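17/07/2022

Ninety minutes on the teal table today and I am still not convinced by any of it. The Kurnis booklet says to put a plain white cup down, put the small red thing a little way off, and keep the same layout every time. Fine. It also says the color of the table "settles the eye," which sounds to me like a sentence written by somebody with teal paint to sell.

I went along with it. Cup, red thing, bits of pale tape. I had my doubts about the tape from the start, because tape lifts, and then you spend your evening picking it off whatever it has stuck itself to next.
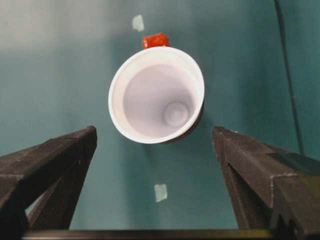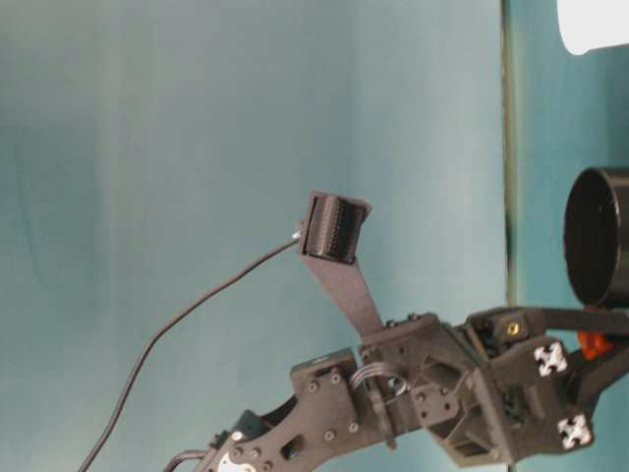
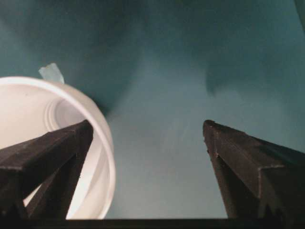
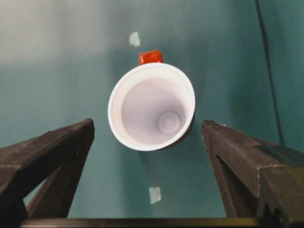
What bothers me more is the price. Stonira wants 600 for a set of their cups, and as far as I can tell a cup is a cup. The ones I get at the grocery store have a rolled rim too. I wrote and asked what the difference was and got back four paragraphs about quality. I read them twice and there was no answer in there.

Also not sure about teal. It goes gray wherever the light hits it, and then I keep wondering if I've got the right patch of table. Would a brown one be so bad? The Genda people use brown, or they did in January.

I'll give it four more tries, same cup, same spot, and write down what I think after each one before I look at the booklet again. If I still can't see the point, the booklet goes back in its envelope. Must buy milk. The kitchen faucet is dripping again and I don't believe the new washer was the right size either.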